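**Come and shop with Parsa: visitors wanted for our November open day**

We're opening the doors at Plodix again this November, and we would love some company. Plodix is the practice hall at Brastura where our robot, Parsa, is learning its way round a greengrocer's stand, and for one long afternoon we're handing the shopping list over to members of the public. If you have ever stood in front of the carrots wondering what to have for tea, you already know most of what we need from you!

There are 76 places. You don't have to know anything about robots, computers or engineering (plenty of our own people came from shops, kitchens and schools, and we think the work is the better for it). You do need to be 16 or over, happy to speak up in a busy room, and able to stay from 1.30 pm until 5 pm, with a proper sit-down for tea in the middle.

Each visitor gets a turn at the stand with one of our team beside them. You'll choose a few things from the crates, ask for them in your own words, and tell us afterwards how it felt: too slow, too close, perfectly pleasant, whatever comes to mind. Please don't be polite on our account. A lady at our spring open day told us she would rather be asked before anything was put in her basket, and we've been working on that ever since.
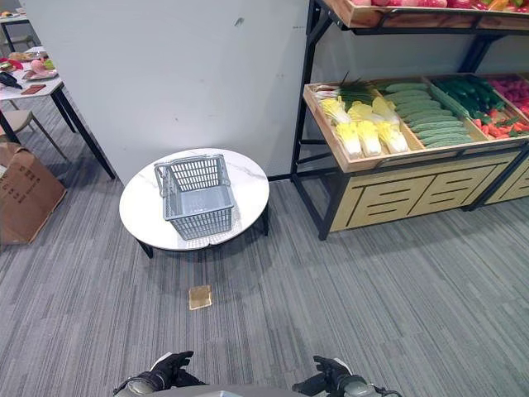 *The basket on its round table, with cucumbers, carrots and napa cabbages on the shelf beside it.*

Between turns there will be short demonstrations by the team, and you are welcome to watch as many as you like from the chairs. We'll ask you to keep behind the line while the arms are moving, and to tie back long hair and tuck in scarves before your own turn. For those who like to see how things are put together, we've set aside half an hour for a closer look at the joints and grippers, with the power off and somebody on hand to answer questions. 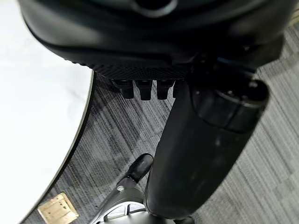
**Can I bring my children along to watch?**
Children of eight and over may come to the demonstrations with an adult, but turns at the stand are for those aged 16 and up.

Plodix is on the ground floor at Prallunness, Unit 279, with step-free access from the car park. The 868 bus stops at the gate. Tea, cake and travel costs within the county are on us.

To put your name down, write to the Open Day Desk, Brastura, Unit 279, Prallunness, quoting reference 878. Tell us which half of the afternoon you'd like your turn in, and mention anything that would make the visit easier for you, whether that's a stool, a quieter slot or large-print notes. We'll reply to everyone, and if the list is full we'll gladly keep your name for the next one.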